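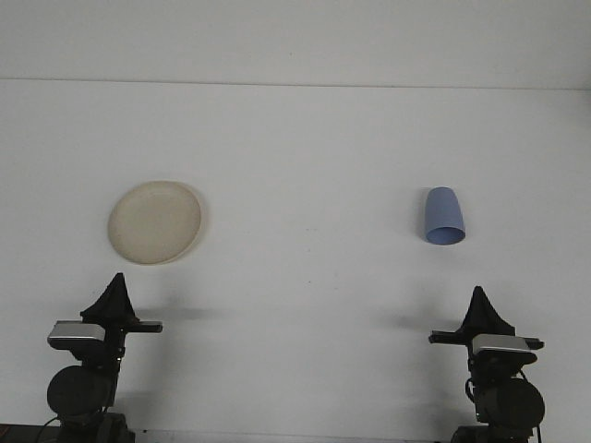 Cream plate and blue plastic cup on the white table, cup on its side.

Checking and clearing a light-coloured tabletop

Pale dishes are easy to miss on a white surface. The steps below apply to any matte white table, including the Fendus top used in our Stullier kitchen notes.

1. Light the table evenly. An off-white plate shows mainly by its rim and the shadow next to it, so avoid a lamp directly overhead.

2. Pick up cups first. A tapered cup lying on its side rolls in a curve when bumped. Grip it near the closed base and stand it upright, well away from the table edge.

3. Lift the plate with two hands under the rim. Do not slide it. Grit under the foot will mark a matte finish, and the marks do not wash out.

4. Look across the bare surface for specks. Brush off dry crumbs before wiping.

5. Wipe with a damp cloth and a little dish soap, then rinse the cloth and wipe again. Use water no hotter than 40 degrees. Dry with a second cloth - air drying leaves grey streaks.

Storage

Nest plastic cups no more than four deep. Plates go on the lower shelf, largest at the bottom. If a cup colour has dulled, soak it in warm water and baking soda for half an hour.

Stubborn marks

Try a soft eraser pad such as the Butex, with light pressure. If you must sand a damaged spot, start with 2,000 grit, used wet, and test underneath the table first.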